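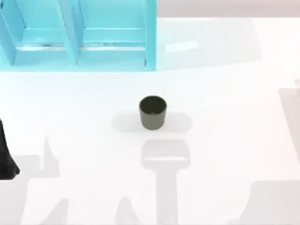

Cup, shelf and gripper in the simulator.

I keep reading that 3,000 simulated runs make a two-armed setup "validated". Says who? The good practice guide from Kestham runs to 60 pages and spends 12 lines on what counts as a failed run. Purkow counted 1,363 passes and never said whether a dropped cup was thrown out of the tally.

Write the fail rule down before the first run – and publish it with the score. Until then I'll treat these numbers as advertising.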